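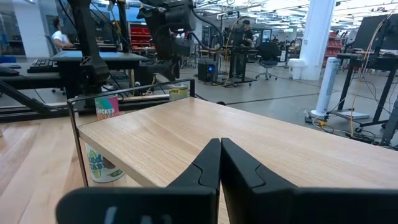 I want to speak up for the small open shelf, the kind with a pale wood top and a thin metal rail so nothing slides off the back. I've become a bit evangelical about mine. It holds cans, and I love it!

For years our cans lived in a deep cupboard at Nelta, the studio four of us share, and going in there for lunch was like digging for fossils. You'd find chickpeas behind chickpeas behind something with a swollen lid. Then Sidra Rizvi brought in a little two-level shelf she no longer had room for at home, we put the cans on it, and everyone started eating them. You walk past, you see a colourful label, you think — soup!

My friend Khôi Cao says open shelves are just clutter with good lighting, and I do see his point about dust. He wipes down his own kitchen every night and likes a closed door. But dust takes two minutes with a damp cloth, and I'd gladly trade that for knowing what I own. Besides, a can is a cheerful thing to look at. Somebody took trouble over that pink and teal and lime green, and we've been shutting it away in the dark.

What I wouldn't do is let the habit spread. Shelves are for keeping things and tables are for using them, and a good table should be mostly bare. I get a real lift from a long stretch of butcher block with hardly anything on it, all those strips of cream and honey brown running off together (I could look at it all morning). 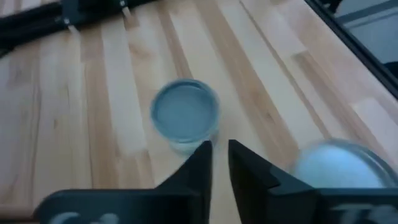

A clear cup on the butcher block, and a second round container at the right. Plenty of room left for lunch.

So put the cans where you can see them, and clear the table while you're at it. Sidra is already asking for her shelf back, and I'm pretending not to hear.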